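The Box That Was Supposed to Fix My House

By Antonina Stasiv
08/02/2018

1419 shares | 8 comments

Every spring, the decluttering people come for me. They arrive by way of magazine covers and daytime TV and my sister-in-law, and they all say the same thing: you'd feel better if you owned less stuff. Then they tell me what to buy.

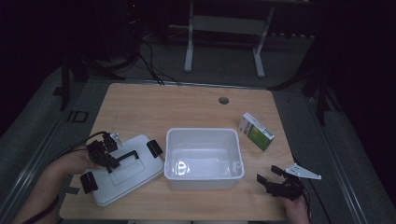

I have been suspicious of this business for years, and in May I finally decided to look into it properly. I took a paid course, hired a professional organizer for an afternoon, and read more books about closets than any adult should. I wanted to know whether any of it does what it claims. Does a tidy house make you calmer? Does it save you money? Does it last past the first busy month?

My starting point was not great, I should say. I live in a narrow house with one real closet, a husband who keeps cables, and a kitchen drawer that only opens if you push down on it with the heel of your hand. So I was not above being converted. I would have liked to be converted.

The course was called Danora, and it runs online over several weeks. You watch a short video each morning and then go do what the video said. The woman on the screen has a very soothing voice and a very large pantry. In the first lesson she asks you to write a letter to your home. I wrote mine. It was short. In the second she asks you to picture the life you want and then throw out everything that doesn't belong in it, which sounds fine until you are standing in the hall with a snow shovel. I don't picture snow in the life I want. I still need the shovel.

What bothered me more was the shopping. By the end of the first week there was a list. Matching hangers. Drawer dividers. Bins for the things you keep, bins for the things you might keep, and a label maker to tell you which is which. The list linked to a store, and the store was run by the course. I added it all up and closed the laptop and went for a walk.

This is the part of the trade that gets me. If the trouble is that we buy too much, you would expect the cure to be pretty cheap. It is a free thing, getting rid of stuff. You need trash bags and somebody with a car. But you can't build a company on trash bags, so the message has been bent a little, and now the mess is not the fault of all the things. It is the fault of not having the right thing to put the things in.

Plastic bins are the purest case. They stack, they close, they look so sensible in the store that you feel more organized just carrying them to the register. I own plenty. Every one was bought in the belief that it would be the last. And what a bin does, as far as I can tell from my own attic, is let you stop deciding. You put the decision in, snap it shut, and push it under the eaves. I opened one up there during all this and found a pair of curtains from two apartments ago, carefully folded, for windows I will never see again.

The organizer I hired works for a small outfit called Harasym, and I liked her a lot, which annoyed me. She did not try to sell me anything. She sat on the floor of my back bedroom and held things up and waited. That was the whole method. She would hold up a sweater and wait, and after a while I would hear myself say something ridiculous about it.

"Do you want it, or do you want to not have wasted the money?" she asked me at one point, about a bread machine.

I told her I wanted to have made bread.

We filled the back of my car. It felt wonderful, I won't pretend otherwise. I drove to the donation center with the windows down. The man at the dock looked at what I had brought, and then at the heap behind him, and said they weren't taking any more kitchen machines that week. So the bread machine came home with me and it lives in the basement again, where I suppose it is happy.

That was the other thing I had never thought much about: where it all goes. The books are vague here. You thank the object and it leaves. But it only leaves your house. I called Cikavico, a thrift shop across town that I've been giving to for years, and asked what happens to a bag like mine. The manager was polite and a bit tired. A good share of it is never put out for sale, she said. Stained things, single things, toys with a piece missing. They pay to have it hauled off. People get upset when she turns a bag away at the door, because they have already done the hard part, in their heads, and she is spoiling it.

I thought about that for days. I've certainly handed over bags that were just garbage with good manners.

As for the calm, I do believe people when they say they feel better in a clean room. I feel better in a clean room. What I doubt is the bigger promise, the one where the clean room fixes the marriage and the job and the sleep. The testimonials on these sites are written by people who finished last week. I would like to hear from them in two years. I asked Danora if they had kept up with any of their older students, and got back a cheerful note with a discount code in it.

I did better with my neighbors. There's a chat group for our street, Pluseck Lane, and I asked there who had ever done one of these big clear-outs and how the place looked now. Replies came in all evening. Most had done one. Most had done more than one -- and that, to my mind, tells you plenty about how well the first one took. One man said he had cleared out his whole garage, loved it, and bought a kayak to celebrate. The kayak is in the garage. A woman a few doors down said the only thing that ever worked for her was moving to a smaller place, and even then she rents a storage unit she doesn't like to talk about.

A few people stood up for the books, and in fairness I'll pass along what they said. One had lost her mother and could not face the house, and a strict set of rules, room by room, got her through it. She didn't care if the rules were silly. She needed somebody to tell her which drawer came next. I have no argument with that at all. If I had to empty a parent's house I would take orders from anyone.

But most of us aren't in that spot. Most of us have a bit too much and not enough weekends, and we get told it's a sickness and sold the pills.

Here is where my own place stands, all these weeks later. The back bedroom is still good. I can see the floor and I go in there sometimes just to look at it. The kitchen drawer opens normally, though I notice a takeout menu has crept in, and some batteries that may or may not be dead. The hall is the hall. I never bought the hangers or the label maker. My husband, who took no part in any of this, went through his cables by himself one rainy evening and threw out half of them -- and then on the following weekend needed one, and had to drive out and buy it.

He has mentioned this several times. My sister-in-law, meanwhile, has offered to lend me another book, and I've told her I don't have anywhere to put it.

8 comments

Related
Do You Need a Second Freezer?
What Your Thrift Shop Wishes You Would Stop Donating
The Rise and Rise of the Storage Unit
I Tried to Go a Month Without Ordering Anything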